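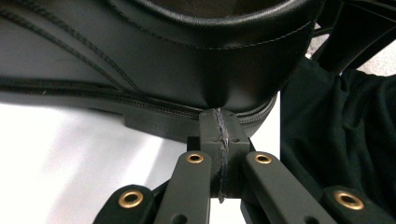 Frequently Asked Questions: Hand-Held Grippers at the Gurton Repair Shop

Is Skelero going to take my job?
I get this one the most, so it goes first! No. Gurton has 22 bench people and the plan for next year has 22 bench people in it. What changes is which parts of the day you spend on your feet reaching into bins.

So what am I doing with the gripper?
You pick things up with it, the same way you'd pick them up by hand, and the recordings go to the Skelero team over at Gronness. Leather goods first – shoes, bags, anything with a zipper or a padded edge. Those are the items the arm on the Jiang line still fumbles.

Do I have to be good at it?
Nope. My first 50 tries were awful and they kept them all (I asked). Go slow, come in low, and keep the fingers clear of the stitching.
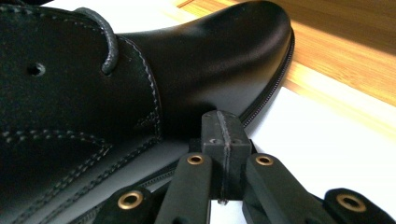
Posted by the Gurton floor trainer

Will it scratch a polished shoe?
It can if you drag it, so don't drag it. Lift, pause, set down. If you do leave a mark, put the shoe on the touch-up shelf with a note and carry on.

How long is a session?
Two hours, tops, and you can swap out sooner if your wrist gets cranky. Mine did the first week, and switching hands helped a lot.

Does my speed get tracked?
The recordings have times on them, sure, but your supervisor doesn't get them and they're not part of your review. I wouldn't have signed up otherwise.

Do I get paid extra?
Yes, 8 percent on top of your regular rate for gripper hours. Write them on the blue sheet, please, or payroll won't see them.

Can I say no?
Absolutely. Tell me by Tuesday and I'll put you back on the regular bench list.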